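Notes from the Vumura bench

August got away from me, so this is a catch-up on the touch-first reaching work. Short version: it's going better than I thought it would, and I've had to eat some words about cameras.

If you read the last issue, you'll remember I was stuck on reaching up under things. Our old policy planned the whole move from one overhead view, which is fine on a tabletop and pretty hopeless once the hand goes under a board and blocks everything. So we tried splitting it. Ovoleck (our planner) gets the hand close, and then a much smaller policy takes over and works only from the hand-level view plus the motor currents in the fingers. I wanted to drop the hand view completely and go on currents alone. Stasik, the training code we use for the small policy, made that an easy thing to test, and I was sure I'd win the argument.

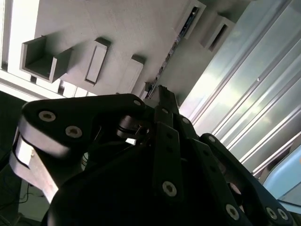 I lost it! With currents only, we got 17 good contacts out of 100 tries. With the close-up view added back in, same shelf and same starting spots, it was 16 misses out of 100. The misses mostly come from the side fingers — they bump a bracket early and the policy reads that as the contact it wanted, then stops. You can see it plainly in the current traces once you know the shape, and I'd like to train on those bad stops next instead of throwing them out.

One more thing for the people who asked about Espinoza, our shared log format. Yes, the finger currents go in there now, on the same clock as the video. The older runs don't have them and I'm not going to backfill. If you pull the data, check the header first, and write to me if the clocks look off by more than a frame or two.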